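Print this page | E-mail this page

Berner Wall Shelf, set-up guide, section 3: Fixing the rail and levelling
Sep 6, 2018
By Colm Phelan

Read the whole section first. Takes an hour with two people, longer on your own.

Before you start
Sections 1 and 2 should be done. Wall marked, brackets sorted into left and right. If the brackets are still in the bag go back and do that now. The left ones have an L stamped near the lip, hard to see, use a torch.

You need: drill, 6 mm masonry bit (brick) or 3 mm wood bit (studs), level, pencil, Phillips screwdriver, vacuum. A stepladder if the shelf is going above head height.

CAUTION: Check for wires and pipes before drilling. Be extra careful straight above or below a power point or light switch.

Fixing the rail

1. Hold the rail against your pencil line. Flat side to the wall, groove up.

2. Check level. Check it again at the other end, old walls wander.

3. Mark the first and last holes only. Leave the middle ones for now.

4. Put the rail down. Drill both holes. Depth is 40 mm for plugs, tape the bit if you don't have a stop.

5. Vacuum the dust out of the holes. Plugs won't grip in dust.

6. Push the plugs in flush. If one sticks out, take it out and drill a bit deeper. Don't hammer it, it will split.

7. Screw the rail on, both ends, not tight yet. Check level again. Then mark the middle holes through the rail, swing it down off one end, drill, plug, and put it back.

8. Tighten all screws by hand. A power driver will strip the heads, we have replaced a lot of rails becuase of this.

NOTE: Plasterboard with no stud behind it needs the Gwynne anchors, part 431, sold separately. The grey plugs in the box are for brick and concrete. Don't use them in plasterboard even for a light load.

Hanging the brackets

9. Hook the bracket lip into the groove at an angle, then drop it down. Should click.

10. Pull on it. If it lifts out it wasn't seated, do it over.

11. Slide brackets to your marks. No more than 600 mm apart for the long shelf.

12. Lay the shelf on top, long edge to the wall. Two small screws up through each bracket. Short ones! The long ones come out through the top of the shelf.

CAUTION: Nothing on the shelf untill every bracket screw is in. It tips forward easily at this stage.

Levelling front to back

Each bracket has an adjuster screw underneath. Clockwise lifts the front. Quarter turn at a time, same on every bracket, then check with the level across the shelf. If you run out of thread the wall is leaning too much, use the Skovance packers behind the rail (bag marked 847).

Painted walls: new paint should cure before the rail goes on, otherwise it comes away with the rail if you ever move it. Agustina Carrasco in our service room says give it two weeks, longer in January if its humid.

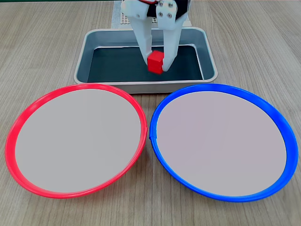
Recheck all screws after a month, then once a year. Missing parts, see section 5. Keep this guide with the spare key for the adjusters.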